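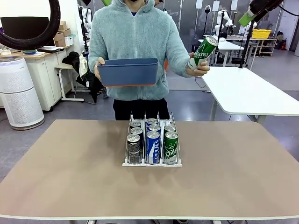
Carrasco asked whether the arm could be ordered first and everything else left until it had been delivered. It can, but the Fivulby site did it in that order and had an arm in its crate from November until the bench was ready. The steps in this section put the order last for that reason.

Section 2. Planning and budgeting for a shelf-filling cell

Read this section before you ask for a quotation. It covers a single Undar arm working at one table, placing drinks cans into a laned organizer. Installation is covered in Section 3.

2.1 Describe the task

1. Write down the task as a person does it now, from picking up the bin to placing the last can. Keep it to one page.
2. List every can the cell will handle, with its diameter, height and full weight. Include slim cans, even if you sell few of them.
3. Measure the organizer: lane width, length of track and height of the dividers above the table.
4. Decide who or what holds the bin. A bin on a fixed stand costs less than a second arm.

Note: Weigh full cans. The payload figure on the quotation includes the gripper, so take the gripper off first and see what is left.

2.2 Measure the room

1. Mark the table position on the floor with tape.
2. Mark the full reach of the arm, then add a walkway on every side that people use.
3. Check that the table does not rock when leaned on. If it does, budget for a new one.
4. Find the nearest socket and network point. Plan cable routes under the table or overhead.

Caution: Do not plan to work by hand inside the marked reach while the arm is powered. If a person has to share the table, get a risk assessment before you order and put its cost in the budget.

2.3 Draw up the budget

Use one line for each item below. Leave a line blank if you have no price yet – do not fill it with a guess.

Arm and controller
Gripper and spare fingers
Camera, mount and lighting
Table, organizer and bin stand
Guarding or area scanner
Delivery and unpacking
Staff training
Spare parts for the first year

At Heltarville the bench work came to 257 hours before the cell was handed over, and 36 of those went on lighting alone. Staff time had not been given a line in the budget.

Note: Quotations are valid for 28 days. Ask for all of them in the same week so that they can be compared.

2.4 Run a hand trial

1. Set out the table, organizer and bin as they will be used.
2. Have one person fill the organizer using one hand only, while a second person times it.
3. Repeat with each type of can and record the slowest time as well as the average.
4. Put any can that catches on a divider on a separate list and send that list to the supplier.

Caution: Use undamaged cans. A dented can may jam in the lane and spoil the timings.

2.5 Place the order

1. Send the supplier the task page, the can list, the floor plan and the trial times together.
2. Ask for a demonstration with your own cans before you pay the deposit.
3. Confirm the delivery route, including door widths and lifts.
4. Order the table and the arm for the same week. Quote part number 615 for the standard base plate.

If the base plate is out of stock, hold the whole order until a date is given.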